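Perforated Panels and White Boards: Frequently Asked Questions

Applies to the Rullard panel range and the Orton board range as installed in offices and shared workrooms. Last revised Jun 4, 2020. Maintained by Jitendra Negi, Technical Support, Dwivedi Interiors.

General

What is the difference between a Rullard panel and an Orton board?
A Rullard panel is perforated steel with a powder-coated finish. It carries hooks, trays and small shelves. An Orton board is a solid writing surface with an enamel face. The two share a mounting rail and can be hung side by side.

Can both be fitted to the same rail?
Yes. Hang the panel first, then slide the board up to it and lock both with the end clips. Leave a gap of 6 mm at the joint. A tighter joint will mark the enamel when the board is lifted off.

How much weight can a panel carry?
The limit is 17 kg per panel, evenly distributed. The limit for a single hook is 8 kg only when both prongs are seated. Single-prong hooks are not rated and should be used for cables, badges and similar light items.

What is the longest rail supplied in one piece?
162 cm. Longer runs are made up with a joining plate, part of the Stovitz fixing kit. The kit is ordered separately.

Installation

Which walls are suitable?
Solid masonry, concrete and timber stud. For plasterboard, fix into the studs. Hollow-wall anchors are not covered by the warranty on any run that includes an Orton board.

Do panels need clearance behind them?
Hooks project through the perforations and need free space at the back. The standard spacers provide it. Do not mount a panel flush with the wall.

Can a panel be cut to size?
No. Cutting exposes bare steel and removes the folded edge that keeps the sheet flat. Use the narrow panel where the full width does not fit.

Care and cleaning

How often should the writing surface be cleaned?
Dry-wipe after each use. Wet-clean weekly in rooms with daily use, with a soft cloth and plain water. Dry before writing again.

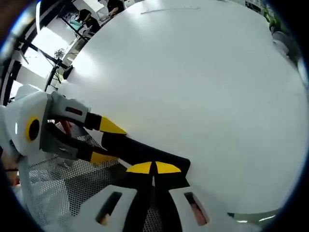
Which cleaners are safe on the perforated panels?
Use a mild dish soap diluted in warm water. Avoid solvents, abrasive creams and anything containing bleach. Brush dust out of the holes before wetting the surface, or it will collect along their lower edges.

Can permanent marker be removed from an Orton board?
In most cases. Write over the mark with a dry-erase marker, wait a few seconds and wipe both off together. Repeat if a shadow remains.

Are scratches covered by the warranty?
Surface scratches are treated as wear. Chips that expose the steel are assessed individually. Send the order number and a note of where the chip is located.

Spare parts

Are the older round-prong hooks still available?
They were withdrawn in February. Current hooks fit all panels with round perforations, including those bought before the change. End clips and spacers have not changed and are sold in packs of 8.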